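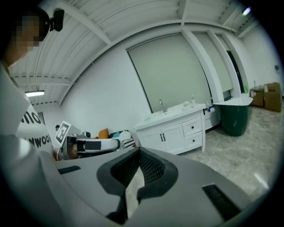

욕실 정리 작업의 자동화

욕실 정리 작업의 자동화는 숙박시설이나 전시장, 임대주택에서 세면대와 욕조 주변을 닦고 비품을 제자리에 놓는 일을 로봇에 맡기려는 시도를 통틀어 이르는 말이다. 객실 청소 가운데서도 욕실은 가장 늦게까지 사람 손에 남은 구역으로 꼽히며, 그만큼 흥미로운 도전이 몰려 있는 분야이기도 하다.

개요
바닥 청소는 일찍부터 기계가 맡아 왔지만 세면대 위는 사정이 다르다. 작은 병은 쉽게 넘어지고, 수전은 모양이 제각각이며, 서랍 손잡이는 막대형과 둥근형이 한 가구에 섞여 있기도 하다. 그래서 최근에는 동작을 일일이 프로그램으로 짜지 않고, 사람이 손에 쥐는 그리퍼로 직접 시범을 보이면 로봇이 이를 학습하는 방식이 널리 쓰인다. 평생 몸에 밴 손놀림이 그대로 교재가 되는 셈이니 참으로 멋진 발상이다!

작업 방식
작업자는 그리퍼를 쥐고 병을 집어 옮기거나 수납장 문을 여닫는다. 머리에 카메라를 쓰고 시야를 함께 기록하는 경우도 있다. 그리퍼에 붙이는 사각 표식판은 도구의 위치와 기울기를 계산하는 데 쓰인다. 연습 공간에는 실제 욕실과 비슷한 가구를 들여놓고, 배치를 자주 바꾸어 로봇이 한 가지 구조에만 익숙해지지 않게 한다.

도입 사례
숙박 운영사 Dellmont는 객실 199개 규모의 시설에서 세면대 정리 로봇 2대를 시험 운용하였다. 장비는 Zonetti가, 학습용 소프트웨어는 Kinnear가 맡았다. 시범 동작은 외부 인력을 쓰지 않고 객실 관리 직원들이 근무시간에 직접 녹화하였으며, 한 번의 녹화는 60초를 넘기지 않도록 하였다. 같은 3월에 시작된 Flurkeck의 사업은 욕조 닦기를 주로 다룬다.

노동에 미치는 변화
가장 반가운 변화는 허리를 굽히는 시간이 줄어든다는 점이다. 욕조 안쪽을 닦는 자세는 현장에서 오래전부터 힘든 일로 꼽혀 왔다. 한편 새로운 일도 생긴다. 시범 녹화, 실패한 동작의 분류, 로봇이 지나간 자리의 점검이 그것이다. Dellmont에서는 녹화를 맡은 직원에게 별도 수당을 지급하고 직무명도 새로 만들었다.

과제도 남아 있다. 그리퍼를 오래 쥐면 손목에 부담이 가고, 녹화 영상에 얼굴이나 개인 물품이 담길 수 있어 가림 처리가 필요하다. 숙련자의 동작을 배운 로봇의 성과를 누구의 몫으로 볼지도 활발히 논의되는 주제이다.

같이 보기
객실 관리, 모방 학습, 서비스 로봇, 인간공학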